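Ticket: Aranda reader site, wrong dates showing in the regnal timeline
Opened by: Candela Quintana
Assigned to: Lertchai Duangkaew
Status: Closed
March 2, 2020

Candela Quintana wrote:
Hello, and thank you all for the patience you showed me the last time I wrote in! I look after the medieval pages for our history society in Prilville, and I'm having trouble with the timeline for our long piece on a widowed countess who held her late husband's castle through a siege (a wonderful story, and I do hope you'll read it when it's fixed). The siege ought to begin in August 1341. On the page it begins in 1342, and the poor husband, who should be safely buried by then, is shown alive for most of it. I've retyped the dates, saved, and cleared my browser, and he keeps coming back.

Lertchai Duangkaew wrote:
Hi Candela, good to hear from you again, and I'm sorry about the count. Could you tell me which calendar setting the article uses? It's under Dates, then Year Start. If you imported the entries from Trunum, please mention that too.

Candela Quintana wrote:
It says "Lady Day (March 25)." I did import them, all 55, from the Trunum file that Benito Herrero put together for us before he moved away. He was very careful, so I'd be surprised if the years were wrong in there. I opened the file just now and the siege is 1341, plain as can be.

Lertchai Duangkaew wrote:
Thanks, that helps a lot. Benito's file already has its years converted to a January start, and the importer is converting them a second time. I've reproduced it on a copy of your article. Please do this:
Set Year Start to January 1.
Delete the imported entries, but leave the ones you typed by hand.
Import the file again with "Convert old-style years" unticked.

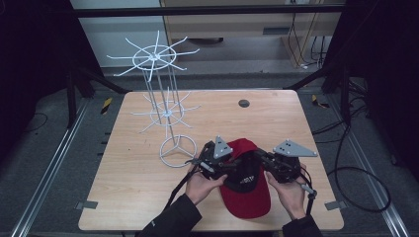 Will the footnotes attached to the old entries be lost when I delete them?
Footnotes are stored with the article text, so they stay where they are and link up again after the import.

Candela Quintana wrote:
Well, that did it! The siege starts in 1341, the count is dead when he should be, and the countess has the walls to herself. Two of the charter entries came in without their place names, but I can type those in this evening with a cup of tea. Thank you so much, Lertchai.

Lertchai Duangkaew wrote:
So glad! I've passed the missing place names to Araceli Echevarría, who works on the importer. Closing this one, but reply here if anything else moves.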